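Subject: Re: [packline] Burnham depositor dripping between shots

Hi all, sorry for the slow reply, been on site since November and only just caught up with the list.

Roxana Muñoz wrote:
> We've got a Burnham piston depositor on a thick fruit filling and it
> drips between shots. Weight is fine when it's running, then the first
> one after a pause comes out light and we bin it. Changed the nozzle
> seals already, no difference. Supplier says turn the suck-back up but
> if I do that I get air in the next shot. Anyone run one of these on
> anything lumpy? Also is the Prendach valve worth the money or not

Yes, three years on one, apple and then a sort of date paste. Few things.

Suck-back first. Ours came set at 5 and we had exactly your trouble with air. Dropped it to 2 and slowed the return stroke instead, that did more than the seals ever did. Don't change both at once or you wont know which one it was.

Light first shot after a pause. Check the hopper end, not the nozzle. If the filling is cooling in the throat it pulls slow on the first stroke and the cylinder never fills. We put a cheap trace heater round the throat. Before that, 94 g first shot on a 100 g target, every single time after tea break. After, no complaints.

Also look at the non-return ball. Bits of skin sit under it. Two minutes with the air off and the line dumped. Please do dump the line, the gauge on ours read zero with pressure still behind the piston and I got date paste up the wall.

Prendach valve: bought one, good on smooth stuff, hopeless with lumps as the gap is too narrow. It's in a drawer now. The Gavov one has a wider bore and the spring is easier to get at. Costs more. If you're staying on fruit I'd go for that, if you're ever going to do custard then maybe the Prendach after all.

What's your air supply like? If you share a line with the wrapper it can sag when both fire together. We had the regulator teed off after the wrapper, which was daft, moved it upstream and shot weights tightend up a fair bit.
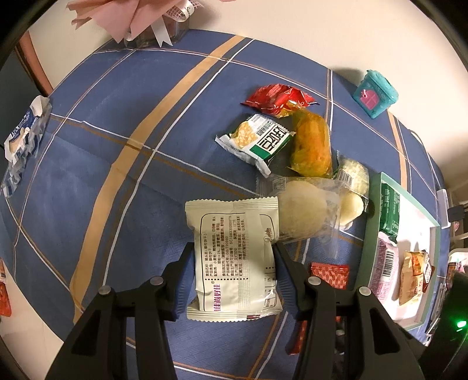 Wrapped cakes and a snack packet, blue check cloth.

Can send the settings sheet if you want it, it's in my handwriting so good luck. What nozzle bore are you on? and is it the long or the short cylinder, the stroke numbers don't carry over between them.

Got to run, line's down again

Recent on this list
Skjelbred hopper agitator, spare paddles wanted
Re: Cleaning out lecithin, what do you use
Foot pedal sticking on older Burnham
Re: Re: Hose clamps that survive washdown
Gavov spring kit, part number please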